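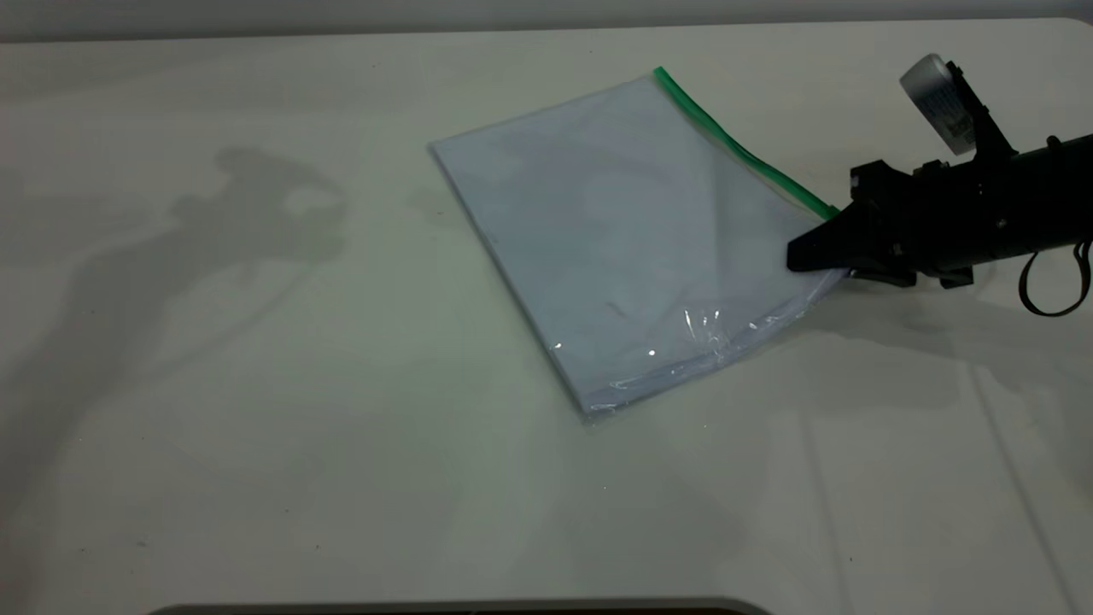

Software Engineer, Manipulation Planning and Tooling
Hetomstead, on site
Posted November 16, 2020
Job reference 1794

Hetomstead is hiring one software engineer for the manipulation team. The team writes the software that lets robot arms handle thin, flexible items such as bags, pouches and film. You will report to Markos Petridis and share most of your code reviews with Toshio Kubo.

The job is full time. It is split between motion planning and the tools we use to record, replay and label runs. Expect the tooling half to be larger for the first few months.

What you will work on

Grasp planning on deformable items. Our current planner, Kelero, picks a grasp point from a segmented outline and plans an approach for each arm. It was written for boxes and trays and has been extended since.

Replay tools. Grolora is our in-house viewer for camera streams, joint states and gripper commands. It needs better time alignment and a faster way to jump between grasp attempts.

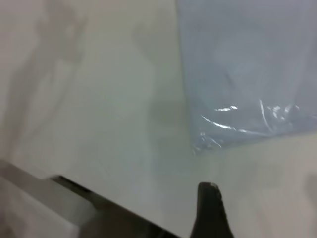
Perception on clear plastic is the hardest open problem on the team. Depth readings on film are poor, so we lean on color images from the wrist and fixed cameras. Bright glints along a crumpled hem get picked up as edges, and a soft shadow on a pale table can be segmented as part of the bag. You will help write the filters and the test cases for both.

Regression tests. We keep 166 recorded runs that every planner change has to pass in replay before it goes on an arm. The suite takes too long and some of the labels are wrong. Fixing this will probably be your first project. 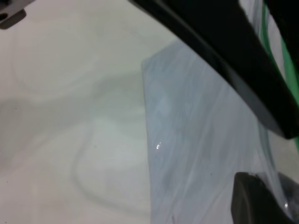
Wrist camera view with clear film near the gripper fingers.

What we need from you

Solid C++ and Python, in code that other people have had to maintain.
At least 5 years of work in robotics, computer vision or a closely related field. Time spent on a doctorate counts.
Working knowledge of kinematics, collision checking and camera calibration.
Willingness to spend part of most days next to the arms.

Useful but not required: experience with two-arm coordination, contact-rich control, or large sets of time-stamped logs.
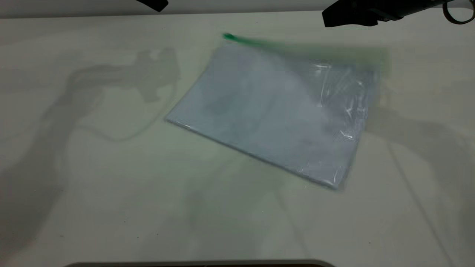
Zipper pouch on the work table, fixed camera.

How to apply

Send a resume and a short note on one piece of software you wrote and would now write differently. Put the job reference in the subject line. No cover letter is needed. Applications go to Arvid Boström at the Hetomstead office, who will reply to all of them.

There is a phone call, then a paid half-day exercise using recorded data, then a visit to the lab. We can arrange the exercise for an evening if you are currently employed. Applicants who wrote to us in October do not need to apply again.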